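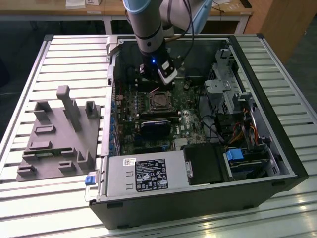
4.2 Preparing the tower for internal service

The procedures in this section apply to the Mondero desktop tower in the standard black case. All internal work is done with the tower on its side, the side panel removed and the interior facing up. A slatted metal surface such as the light gray one used here is suitable, provided the case sits flat and does not rock. Keep a parts tray to the left of the case, within reach of the board, so that small circuit boards can be set into a slot instead of being laid on the work surface. The CPU socket, the memory slots and the blue-and-black heatsink can all be reached from this position without removing the drive cage.

Before you begin

You will need:
- Phillips screwdriver, size 2
- Grounding strap
- Parts tray (Salis tray or equivalent)
- Lint-free cloth
- Replacement part, in its antistatic bag

CAUTION: Shut down the operating system and unplug the power cord at the wall. Pressing the power button with the cord connected does not remove standby voltage from the motherboard.

CAUTION: Do not open the power supply. It contains no parts that can be serviced by the user.

Opening the case

1. Disconnect all external cables. Label any that are not keyed.
2. Hold the power button down for 16 seconds, then release it.
3. Lay the tower on its side with the removable panel facing up.
4. Release the panel and lift it straight off. Store it upright, away from the work area.
5. Put on the grounding strap and clip it to bare metal on the case. Do not clip it to a heatsink.

Note: If the panel does not lift, check that the latch is fully released. Do not pry along the seam.

Removing and installing memory

1. Find the row of memory slots next to the CPU socket.
2. Move any loose cables clear of the slots. The red, orange and yellow power wires should stay in the lower right region of the case, near the drive bay.
3. Open the retaining clips on the slot.
4. Lift the module straight up by its edges. Place it in the tray.
5. Remove the new module from its bag. Line up the notch with the key in the slot.
6. Press evenly on both ends until the clips close.

Note: A module that is not fully seated is the usual cause of error 118 at startup. Reseat the module before replacing it.

Access to the CPU socket

The socket is closed by a metal retention frame and a lever. Leave both closed unless the processor is being replaced.

1. Press the lever down and slightly outward to clear its hook, then raise it fully.
2. Open the retention frame. Hold it by the edge.
3. Lift the processor straight up. Do not slide or tilt it.
4. Check the socket under good light. If any contact is bent, stop work and refer to Section 7 -- do not try to straighten it.
5. Set the new processor in place, matching the corner marks. Close the frame, lower the lever and hook it.

CAUTION: Do not touch the socket contacts or wipe them with a cloth.

Drive bay

The bay at the lower right corner has a bright blue release latch. Disconnect the data and power cables from the drive before operating the latch. Slide the drive out along the bay. Do not pull on the cables.

Closing the case

1. Remove all tools from the interior. Compare the tray against the parts list for loose screws.
2. Check that no wire crosses a fan opening or rests on a heatsink.
3. Refit the panel and close the latch.
4. Remove the grounding strap, stand the tower upright and reconnect the external cables.
5. Connect the power cord last.

If the tower does not start, repeat the memory procedure, then see Section 8, Startup errors.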